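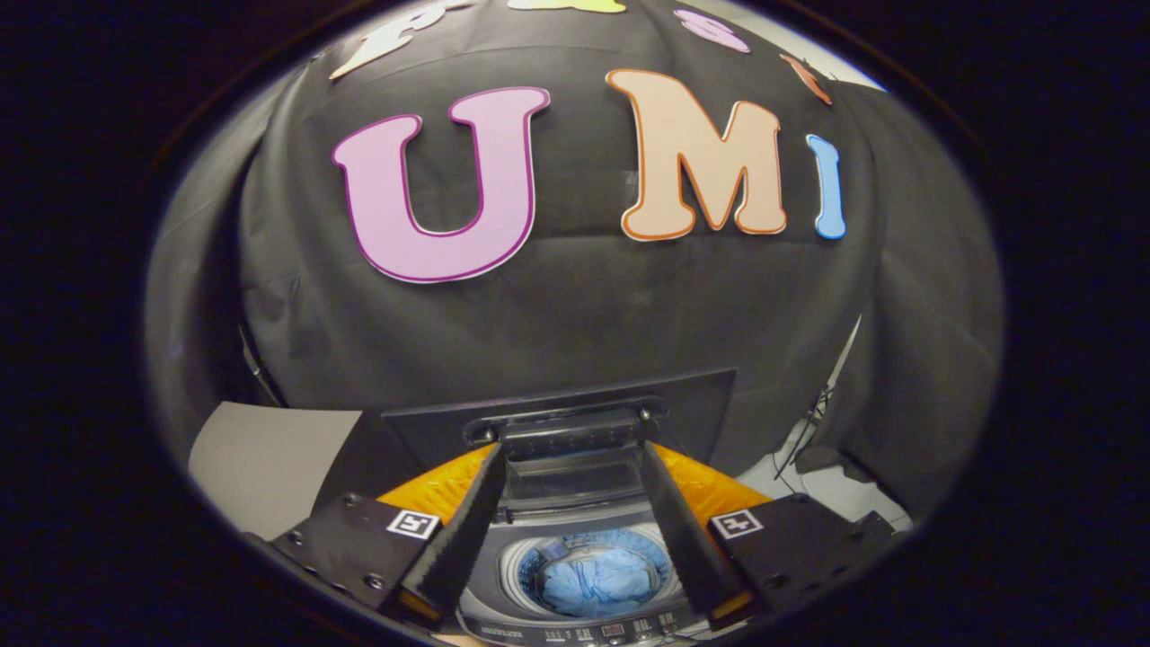
Small Towns Should Stop Buying Printed Banners

Our library paid for four vinyl banners last year. One was for the book sale, one for the summer reading program, one for the seed swap and one for a talk on local wells. Each had a date printed on it, so each could be used once. They are now rolled up behind the furnace in the basement, and I expect they will still be there when the furnace is replaced.

I think this is a bad way to spend public money, and I think cut paper letters would do the job in nearly every case.

I am not against printing. A road sign has to be printed. A banner that hangs outside over Main Street through the winter has to be made of something that can take wind. But most of what we order hangs indoors for an afternoon, in a room where everyone already knows why they came. It gets ordered from a shop two counties over, it takes 12 days to arrive, and if the speaker cancels there is nothing to be done with it.

Compare the elementary school. Nhung Đỗ has taught there for 24 years and keeps her letters in a flat file drawer, sorted A to Z, with extra vowels. They are card stock, traced from a set of patterns she drew in her first year. When the school needs a sign for the spring concert, two students pull the letters and pin them up before lunch. When the concert is over the letters go back in the drawer. Some of the E's have been up on that wall more often than the flag.

The usual complaint is that it looks amateur. It does, a little. The letters are not all the same height and the spacing drifts. I have heard this from people on the town council who feel that a printed banner shows we take an event seriously. I don't follow that. The well talk had a printed banner, a bad microphone and 3 folding chairs too few. If the money had gone to the microphone, people in the back could have heard about their own drinking water.

The second complaint is labor. Somebody has to cut the letters out, and it is true that this takes time. A full set with doubles of the common ones is a long evening for two people. After that it is done for years. The time spent on a printed banner is just less visible. Someone writes the order, someone approves the proof, someone finds the misspelling, and someone drives to pick it up. Margareta Coman handled all four of ours and told me the seed swap banner went back twice over a comma.

There is also the question of what people look at. I have no study to offer on this. I will only say that I walk past the bank's printed banner every morning and could not tell you what rate it promises. I can tell you what was on the wall at the Flornita bakery in March, when the owner's daughter put up HELLO SPRING in yellow and ran out of room for the G. People came in to mention the G. Some of them bought bread.

So this is what I would like the council to do when the events budget comes up. Set aside enough for good card stock, a decent paper cutter and a box of pins. Buy a dark cloth to hang behind the letters, since our meeting room walls are beige and nothing shows up on them. Let any group that books the room use the set, and ask them to put it back in order. Keep printing for things that stay outside or stay up for a season.

If the 1000 dollars in the banner line is still needed after that, I would put it toward chairs.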